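Memavham @memavham
Cell 2 bin picking, maintenance notes. 1/5
The yellow and black cables get a wide loop at the orange-brown joint cover. Too tight and they pull at the connectors when the wrist rolls. Too long and they snag in the bin. I re-dressed the loop at 712 mm and put a new tie at the top.

2/5
Checked the tie through 40 full wrist rolls at low speed. No creep. Hằng Quan wants 249 before we go back to full speed — fair.

3/5
Bin stays clamped at the upper left edge, orange spring clamp. If it shifts, redo the bin frame before touching any pick offsets.

4/5
Mixed load for the check: flashlight, metal spoon, green plastic spoon, long-handled tool with a black grip, a few others. Shiny metal still gives the worst depth data. Lights down to 97 on the controller.

5/5
Next: wipe the flange, retorque the gripper bolts, log it. Niilo Kokkonen has the wrench.
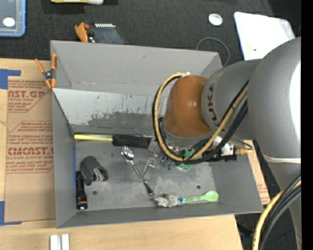 Last edited: October, 4:40 PM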